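I own one good tablecloth and I use it every single day. My aunt Eirlys thinks this is close to a crime. She has a drawer full of pressed linens, some of them with the store fold still in them, and she can tell you which cousin's wedding each one is waiting for. Two of those cousins are already married. The drawer stayed shut.

I used to do the same thing! I kept the nice cloth in the hall closet for seven years and ate off a bare table with a water ring on it. Then one July I spilled something on the spare sheet I'd been using for company, and out came the good one, and it never went back.

My case for the everyday tablecloth is pretty simple. A table collects stuff. Mine gets mail, half-finished drinks, whatever the dog was playing with, the tape I swore I put away. You can fight that (I did, with baskets, with a little sign) or you can give the stuff something pretty to land on. A printed cloth with leaves or berries all over it is very forgiving. Put a messy pile on bare wood and it looks like you've given up. Put it on a pattern and it looks like somebody lives there. 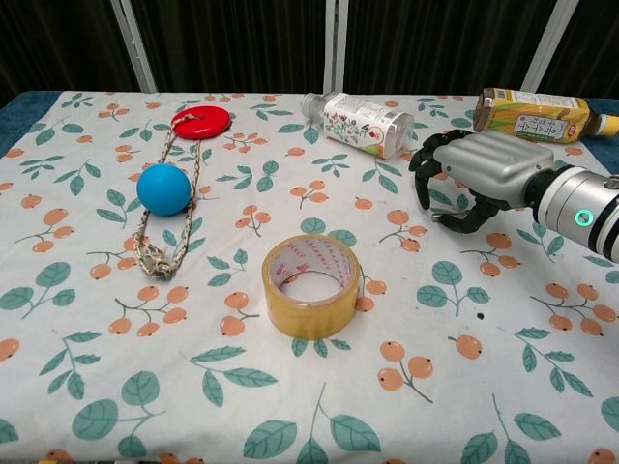
Now, people always bring up stains. Carolina Carvalho, who lives across the landing from me, says she could never relax with a white background, and I get it. But white is the easy one to wash. You can soak it, you can hang it in the sun, you can scrub at it without worrying that you'll leave a pale patch. My navy one lasted a year before it went gray in the middle, and I was so careful with it.

I will give her one point, though. Ironing. I don't iron mine and I'm not going to start. I pull it straight while it's damp, drape it over two chair backs, and call it done. There are creases. My aunt sees them the minute she walks in — she's never said a word, but she smooths the corner with her hand while she's talking to me.

Last time she visited she asked where I'd bought it. I told her, and she wrote it down on the back of an envelope. I'm pretty sure it's going straight in the drawer.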